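Unit 8 handout: Soft things, stiff fingers

Comparing the Plonia and Lebrun hand-held grippers

Okay, a few notes before you come down to the lab, because last November I talked too fast and half of you wrote down the wrong pad.

We have two sets of fingers to try. The Plonia pads are the stiff ones. They close flat, they're easy to model, and on a block of wood they're lovely. The Lebrun pads are softer and give a bit at the tip, so they wrap around whatever you squeeze (great fun, and much harder to write equations for!). Both fit the same linkage, so please don't take the linkage apart. Two screws at the pad, that's all.

Start with the Plonia set at a finger opening of 88 mm and do the rigid objects first. Then swap pads and run the same list again in the same order. Log everything in the Rostasell sheet, including the grabs you're embarrassed about. My own run came to 406 grasps over both sets, and 49 of them were drops. I learned more from those than from the rest put together.

What you're watching for:

Slip. Does the object slide along the pad when you lift?
Crush. Anything that dents counts, even if you got it off the floor.
Snagging. Film wrappers love to fold in between the fingertips and then you're holding the bag and nothing else.

Groceries are the best test I know. Bread in a plastic wrapper wants a light squeeze and a wide opening, while a Snickers bar is small and firm and you can be pretty rude to it. Put them in the same shallow box and you also have to think about the walls, and which way to come in.

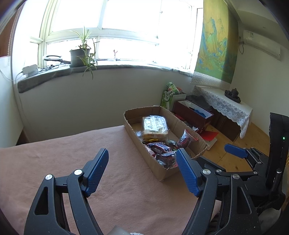
Clelasska wrote back after reading a draft of these notes to say that pad softness matters less than approach angle in a crowded box, and that we should fix the angle before we compare anything. I half agree. For your first pass, keep your wrist where it's comfortable and write the angle down. On the second pass, hold it the same for both pads and see whether your ranking changes.

Bring your sheets to the next session, filled in or not.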